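4.2 Planner results

Ellery, our motion planner, ran 926 simulated episodes before we trusted the numbers. It failed 162 of them, mostly by planning a flawless path to a spot slightly under the table.

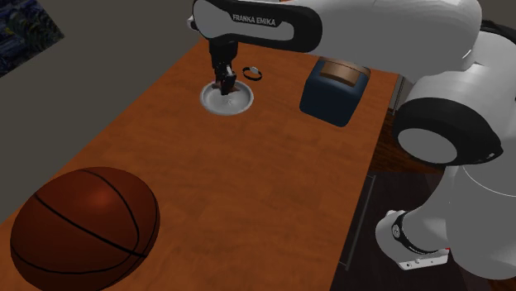

The fix was one sign in the frame transform - it took us until June to find. After that we moved collision checking into its own thread, and planning time dropped to 700 ms. The grasp scorer still likes bowl centers far more than bowl rims. We have left that for section 5, along with our excuses.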